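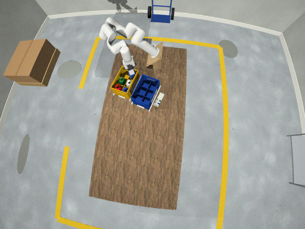 Pană Simulated Crate Transfer Station
Gripper and Wrist Camera Comparison Package

Product overview

The Pană station is a software work cell for comparing end tools before any hardware is purchased. It provides a single arm on a fixed wooden mount, a table, and a pair of divided crates between which bottles are to be moved. The user selects a gripper, a camera position and a controller, runs the same set of transfers with each combination, and receives a report in a common format.

The package is published by Grerklow and is intended for test laboratories, technical colleges and equipment buyers. A current license for the Fidance simulation environment is required.

Supplied with the package

Work cell model with arm, table, crates and bottles
Two-finger gripper models, standard and narrow
Wrist camera bracket, adjustable for angle
Controller interface, position and force modes
Task library of 70 transfers
Report template and user manual

Test method

Each transfer begins with the arm at rest and the bottles in a recorded starting layout. The gripper must approach a bottle from above, close on it, lift it clear of the dividers and release it in the assigned compartment. A transfer is counted as complete when the bottle stands upright and the fingers have withdrawn without moving the crate. Crate position and angle may be varied between runs, and the same variations are then applied to every gripper under test.
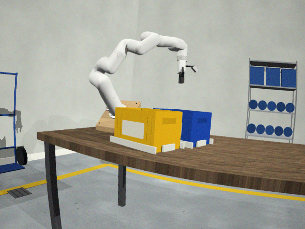
Clearance above the rim is set separately for each crate. Users who fit a longer finger assembly should raise this value before the first run, as the default was chosen for the standard gripper.

Reference results

A reference comparison was carried out by Sorin Iordache and Pui-shan Cheung using 202 transfers per gripper. The narrow gripper failed to complete 7 transfers and the standard gripper failed to complete 19. Most of the standard gripper's failures were contacts with a divider during the approach. The complete run logs are included in the download. Results obtained in simulation should be confirmed on physical equipment before a purchasing decision is made.

Compatibility

The controller interface accepts Driruvura motion files without conversion. Files from other controllers must be exported as joint positions with time stamps. Custom gripper models may be imported if they include a defined tool center point and collision surfaces.

Ordering and support

Licenses are issued per workstation and run from January to January. Educational institutions may request a classroom license in writing. Technical questions should be accompanied by the run log and the gripper model in use.

Page last revised 19 Sep 2023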